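January, evening

Back on the early shift at Clindton. The bus from Prukville was on time and I was at my table before the kettle in the break room had boiled. Cormac Nic Aodha had the list for the day, and it was tableware again. Cups, saucers, trays.

It still feels odd to call this my job. I packed gift sets at Geraghty for years, standing up, with my own fingers. Now the packing line downstairs is down to 2 people and the rest of us are up here with grippers in our hands, showing the Sotari system how a cup gets moved. The target is 200 runs a shift. I did 105 before lunch, and then my wrists slowed me down.

The trick is to go in slower than you would by hand. At Geraghty I never thought about how I picked up a cup. Now I think about it all day, even at home with the dishes.
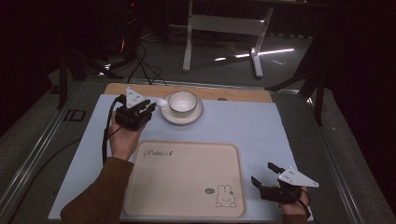 Cup and saucer on the blue mat, rabbit tray in front.

Aisling Duggan asked at lunch what happens to us when the system has learned enough. Cormac said there will always be new items to teach. She said that was what they told the line downstairs. He didn't have much to say after that and went to refill his tea.

I don't mind the work. It is quieter than the line, and my back is better than it was last winter. The pay is the same. What I miss is talking - on the line you could talk all day and pack without looking. Up here we each watch our own mat.

We get a 30 minute break in the afternoon now, which Aisling asked for. I spent it stretching my hands by the window.

Bowls tomorrow, Cormac says. Need to bring the wrist strap and pay Aisling back for the sandwich.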